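# Who Should Sign for the Gripper Cable

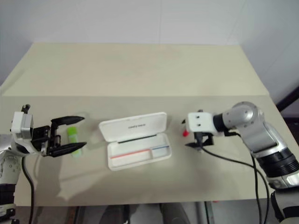 The maintenance schedule adopted at Arnis in June treats the two-arm cell as a single asset, inspected once every 2000 hours. In my view this is a mistake, and it should be corrected before the schedule is extended to the Stovon site.

An arm and its gripper do not age at the same rate. The joints of the left arm were in good order when they were opened at 2189 hours. The gripper cable on the same arm had already been replaced twice. A cable bends with every reach, and a single inspection date set by the joints will always come too late for it.

Wolfram Thiele has argued that separate intervals would burden the technicians with paperwork. The concern is fair. The present form has 51 entries, however, and only two of them deal with cables. Several of the others could be dropped without loss.

I would also ask that each cable change be signed by the person who routed it. Iresha Ranasinghe introduced this rule at Barua, and her records show how much slack was left at the wrist and where the ties were placed. A technician who opens the file later can repeat good work or avoid poor work. Our own file says "cable replaced" and gives an hour reading.

The next full inspection is set for 2568 hours. The cables should be looked at well before then.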